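Handout 3: How a parcel finds its way

Welcome back! Today we follow one ordinary parcel from Gestholm to Flusness, a trip of 285 miles, and look at every hand-over on the way. I love this topic - you will never look at a doorstep delivery the same way again.

Start with the box. A good box fits its contents, stacks squarely and shows its label on the largest flat face.

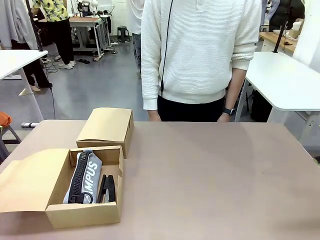
Derkora Butt
Course tutor, Moving Goods

Gestholm depot takes in 200 parcels an hour on a quiet evening. Each one is weighed, measured and given a route code, and that code decides which cage it goes into. Please learn the difference between a route code and a postcode (it comes up again in September!).
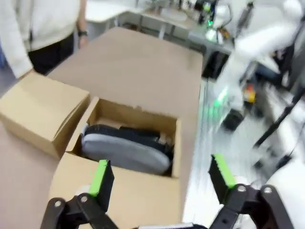 Sorting and the night run

Lorries leave in waves. A late lorry can miss its slot at the hub, so planners leave a gap between waves - try working out how long yours should be, using the table from Handout 2.

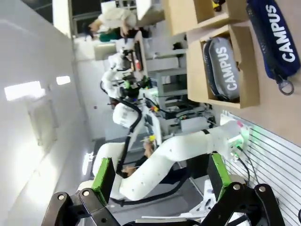 Page 2

The last leg is the fun part, and the dear part too. Our sample van has 89 stops, and 67 of them are in town. Sketch the town loop first, then add the farms. Bring your sketch next time, crossings-out and all!
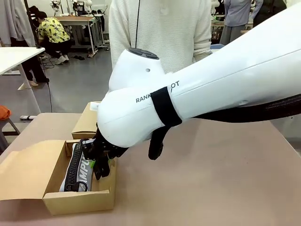
Fig. 4. An open shoebox with a shoe inside.

Reading for next time: the chapter on returns, up to the worked sums.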